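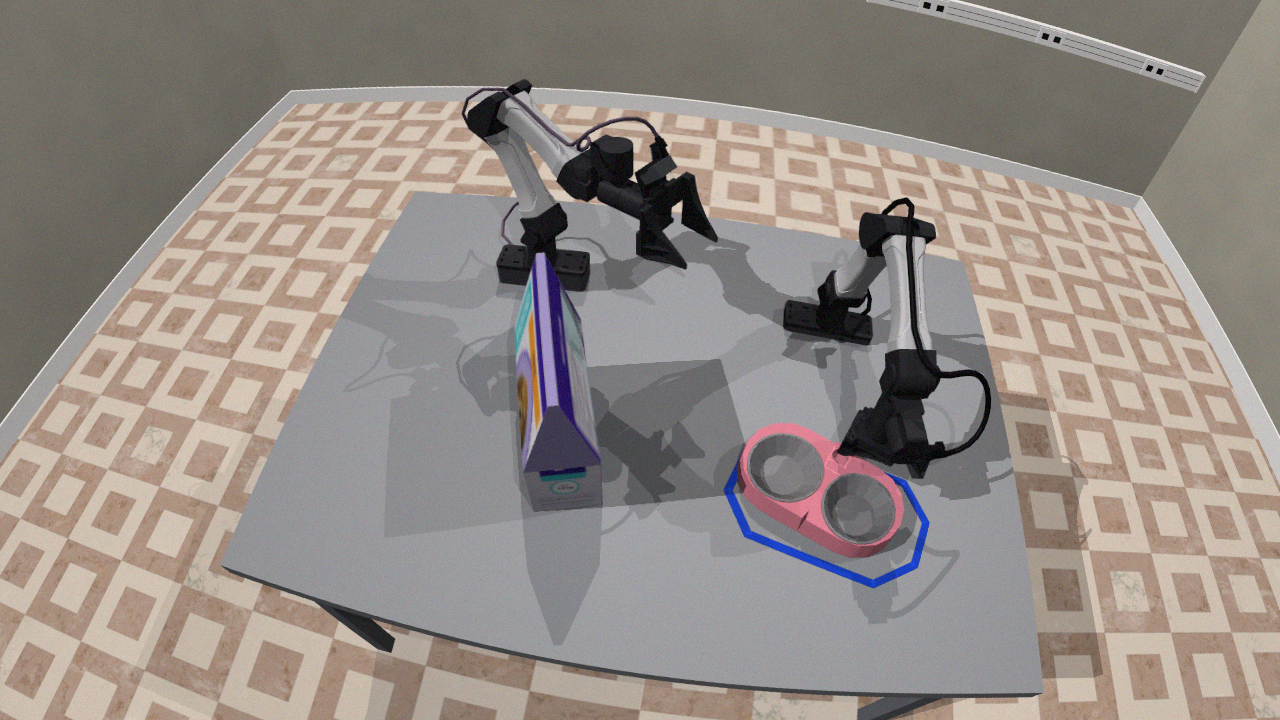 Simulated bench, two arms, with the pink double bowl inside the blue octagon and the carton at left.

Bimanual Manipulation Board > Methods and Results > Placement scoring in simulation: outline test versus pose error

rweyemamu_t
Posted 9:40
Colleagues,
On behalf of the Plerkerstead simulation group I am submitting our October placement results for comment. The task uses two household objects, a pet feeder and a tall carton. The policy under review is trained entirely in simulation, and a placement is scored by one rule: at the close of the episode, the full footprint of the object must lie inside the outline drawn on the tabletop.
We ran 249 episodes with fixed physics settings and varied start positions. Under the outline rule, 73 percent were scored as successful. Under our former rule, which compared the final pose with a stored reference pose, the same episodes gave a figure 27 points lower. We propose to report only the outline figure from now on.
Tatu Rweyemamu

kivden_lab
Posted 10:15
Thank you for the clear statement of the rule. Our group does not support dropping the pose figure. A feeder that ends inside the outline but turned sideways would count as a success under your proposal. For a round object this is harmless. The feeder is oval, with its two bowls side by side, and a user would care which way it faces.
We ask that both figures be printed in the same table.

s_hubacek
Posted 10:52
I would support the outline rule, with one reservation. The pose rule punishes a policy for missing a reference that was never part of the instruction. If the instruction says "place the feeder in the marked area," then the marked area is the standard.
My reservation concerns the carton. It leans slightly in the posted render. Is the lean part of the starting state, or is the object still settling? Contact settings matter a great deal for tall objects with a narrow base, and a carton that tips late in an episode could change the score.
Svatopluk Hubáček

rweyemamu_t
Posted 11:30
To s_hubacek: I cannot determine that from the single render, and I will not guess. The state log for the episode will be attached to the revised report. We allow 30 simulation steps of settling before the policy receives control, and the same number again before scoring. I accept that this may be too short for the carton.
To kivden_lab: the instruction set does not mention facing. We would consider it unfair to score what was not asked.

kivden_lab
Posted 11:58
Then the instruction set should mention it. We had the same dispute over the Vávra tray task, and the published figure had to be withdrawn after readers assumed the trays were facing forward. A short note under the table would have prevented it.

biltex_reader
Posted 13:20
May I ask whether the second arm was active in these episodes? If one arm can complete the placement alone, the title "bimanual" should be reconsidered.

rweyemamu_t
Posted 14:05
Both arms receive commands throughout — the policy has a single output for the pair. Whether the second arm contributes is a separate matter, and we have not yet run the test with one arm locked. It will be added.
The revised report will list the outline figure first and the pose figure in the next column. I maintain that the former is the correct headline.

kivden_lab
Posted 14:22
The two-column table is acceptable to us. We continue to disagree about the headline, and we request that the facing question be kept open on this board until the locked-arm test is posted.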